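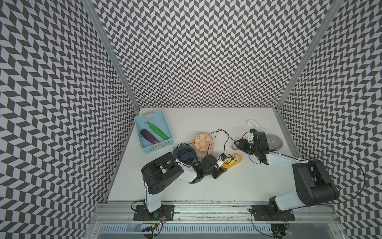 Two arms at the Sornorell bench, with the desk fans and power strip used in the plugging-in work.

Okport publishes first findings from Sornorell trial and urges buyers to ask harder questions

September 2025

Okport, which tests automation equipment on behalf of small manufacturers and care suppliers, has today released the first findings from Sornorell, its trial of how two-armed robots are taught everyday jobs by example. The company says the results are useful, but fall well short of the claims now being made in sales brochures.

Sornorell asks a plain question. If a person guides a pair of arms through a household job again and again, and a learning system is given the recordings, how much of the job does it pick up, and how much does it simply copy from one particular table?

The work covers 12 tasks, among them putting toy vegetables into a basket, moving bowls and handling the plugs of small appliances. Operators recorded examples through August at a bench with patterned walls on three sides. Each task was then handed to the learning system and tried again with the objects in new positions.

Of the 12 tasks, the system managed 2 to the standard Okport had set before recording began. It made a fair attempt at several others and failed the rest. Cables gave the most trouble. A lead that lay a little differently from the way it had lain in the examples was often enough to send a gripper to the wrong spot.

"We were told by more than one supplier that a morning of examples would do," said Fergal Lenihan, who leads the trial. "We spent 18 working days on it and I would not let the thing near my kettle. There is something here worth having, and I'd like to see it measured properly before anyone puts a price on it."

Mr Lenihan was also critical of the way example counts are used in advertising. A large collection gathered at one bench, he said, may teach a system a great deal about that bench and very little about a kitchen.

"People hear a big number and stop asking," he said. "Who did the recording? Were the clumsy attempts kept or thrown out? Did anybody move the basket? I have sat through a good many presentations this year and those points came up in hardly any of them."

The trial kept its clumsy attempts. Okport threw out 37 recordings, all of them for technical faults such as missing arm readings, and lists each one in the report with the fault found. Recordings in which the operator dropped an object or needed a second go were marked as such and left in.

McGrath, the kitchenware distributor that paid for part of the work, had hoped to use the results in planning a packing line at its Stolau warehouse. It has put that decision off until a second round is finished. Okport says McGrath had no say in the choice of tasks or in the wording of the report.

The second round will use the same arms with a different set of bowls, baskets and fans, and a separate group of operators who have not seen the first recordings. Okport has not promised a date. It will publish the pass mark for each task before recording starts, as it did this time, and has invited suppliers to do the same with their own trials. So far none has agreed.

The report, including the task sheets and the full list of rejected recordings, is free to read on request from the Okport press office. The recordings themselves can be viewed by appointment. Okport does not sell robots or learning software and takes no commission from firms that do.

Notes to editors

Sornorell is the name of the trial and of the bench it uses. It is not a product.

Fergal Lenihan is available for interview. Requests to film at the bench should be made in advance, as recording work has first call on it.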